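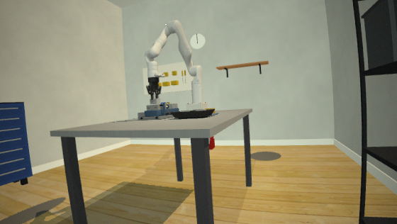 Gray tabletop on dark square legs, plank floor.

Filed under: Workshop / Furniture
2026-07-04

Four legs, one floor

A table with four legs of fixed length rests on three of them unless the four feet and the four patches of floor under them happen to agree. On a poured slab in good condition the disagreement is small enough for the frame to flex and hide it. On planks it usually is not. Each board cups or crowns a little with the season, the joists under it have their own sag, and a foot that lands on the edge of a board sits higher or lower than a foot that lands in the middle.

I have been dealing with this on the big bench since I moved it into the Grorkport house. The bench is a steel frame from Vesine with a thick top, and it weighs 195 pounds with nothing on it. Weight does not cure the rocking. It makes each rock slower and louder, and it dents the floor under whichever foot comes down last.

Finding the short diagonal

The wobble is always along a diagonal. Push down on one corner, then the next, going around. Two opposite corners will be solid and the other two will trade places. The solid pair is carrying the table, and the other pair shares one gap between them.

Before measuring that gap, tighten the frame. A loose leg bolt gives the same feel at the top as an uneven floor, and I have wasted an evening shimming a table that only needed a wrench. Grip the leg near the top and push it sideways. Any movement at the joint shows up right away if you keep a fingertip across the seam.

Then measure. Hold down one corner of the rocking pair and slide feeler gauges under the foot at the other end. If you don't own feeler gauges, playing cards will do, as long as you measure a stack of them with calipers instead of trusting a number from the internet. My gap was 2 mm. That is larger than it sounds. At the surface it is enough to move a full coffee mug.

Rotating the table

There is a well-known result that a square table on a continuous floor can be made to stand on all four feet by turning it through some angle of a quarter turn or less. The argument is short: the gap changes sign as the two diagonals swap, so somewhere in between it is zero. It assumes legs of equal length and a floor without steps. A plank floor has small steps at the board edges, and my bench is a rectangle that has to stay parallel to the wall. I tried a few degrees anyway. It helped, and then the drawer hit the radiator.

Sliding the whole table one board width over is less elegant and worked better. The gap dropped by half when I got the back feet off the joint between two boards. If you have the room, try it before buying anything. 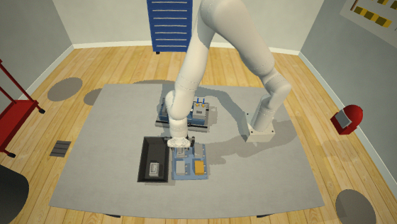 Leveling feet

Threaded feet are the proper fix for a heavy table. Mine came from Czerwiński, a hardware supplier that still sells them singly, with 8 mm threads and a swivel pad. The swivel matters on wood. A rigid pad on a sloped board touches along one edge and prints a crescent into the finish.

The order I use:

1. Run all the feet fully in, then out by two turns, so that each one can move either way.
2. Level the long direction using only the feet at one end.
3. Level the short direction with the feet on one side, turning both by the same amount.
4. Remove the last rock with a single foot. Stop when it takes load. Going further lifts a neighbor and starts the problem over.
5. Lock the nuts against the frame while holding the stem still with a second wrench.

Miłosz Kołodziej read a draft of this and objected to step 4. He prefers to split the correction between the two feet on the rocking diagonal, which keeps the top closer to level. He is right in principle. With a gap this small I could not read the difference on my level, and it means crawling to the far side.

Seasonal drift

The adjustment does not hold all year. In the old apartment in Suston the boards were tight in August and open by the time the heat had been on for a while, and the table followed them. I now mark each stem with a paint pen line, which shows whether a foot has backed out or the floor has moved. So far it has been the floor.

Felt under the pads is fine for a dining table. Under the bench it packed down unevenly and put back part of the wobble, so I switched to thin hard rubber. It leaves a faint mark on oiled wood. I have not found a pad that avoids both.

Related posts
Reading a cheap spirit level
Joist direction and heavy shelves
Thread pitch, and the wrong nut drawer
Oil finish: second coat notes

Contact | Copyright 2026, all rights reserved | Back to top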